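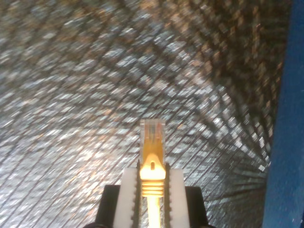 Quick one as I've got to be out the door by six. Cabling, finally! Been putting it off since we moved to Eltham, everything running off the wifi and the wifi running off hope.

Got the yellow patch leads from Cutby, 54 quid the lot incl. postage. Bit steep. But they're bright and I can follow one with my eyes, which I never could with the old grey spagetti.

The house is 1928 so the walls are thick and the signal dies at the stairs. Elif Naz said just wire it, months ago. Fine. She was right.

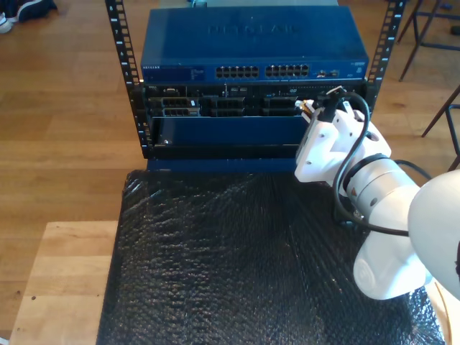
Netgear switch on top, server straight under it, bubble wrap under the lot so the table doesn't get scratched – Kazimír wants it back in August. Still to do: labels, the long run upstairs, find the bag of screws. Also a proper shelf, Charvát do one but it's deeper than I'd like.

Will post again when teh upstairs bit is in. If anyone has a spare crimp tool near Eltham, shout.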